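From: Halyna Lytvynenko
To: Nistness Users List
Subject: Re: [nistness-users] Shared calendars after the account merge

Dear Mr. Kartha,

Thank you for your message. I am replying to the full list, as several members at Fedoruk and Porkovska have raised the same point.

Harish Kartha wrote:
> Since the merge, our office sees two copies of every shared
> calendar, one under the old address and one under the new.
> Search also returns mail from both. Is it safe to delete the
> older copy, or will that remove events for everyone else?
> We have 46 people on the main calendar and would prefer
> not to find out by trying.

Please do not delete the older copy at this time. Until a calendar has been transferred, the entry under the old address remains the original, and deleting it removes its events for all subscribers. You may hide it from your own view by clearing the check box beside its name. Hiding affects only your account. 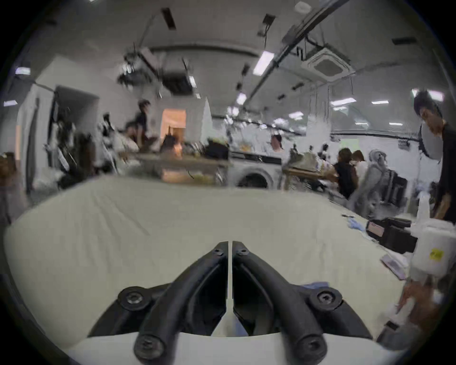
2 min read

Transfers are handled by the owner of each calendar. The owner should open the calendar's settings, select "Move to new address," and confirm the request from the message sent to the old mailbox. That confirmation link expires after six hours -- if it lapses, the request must be made again from the beginning. Editing rights carry over. Color labels and personal reminders do not, and each subscriber will need to set these again.

The search results are a separate matter. The index for the old addresses will remain in place through January. Members who wish to see only current mail may select "New address only" in the search options.

Where the owner of a calendar has left the organization, please write to Demyd Hnatiuk with the calendar's name and the name of the proposed new owner. Requests from the Korthorpe office should continue to go to So-ying Lau. The reference for this issue is 1374, and we ask that it be included in the subject line.

Sincerely,

Halyna Lytvynenko
Account Services, Nistness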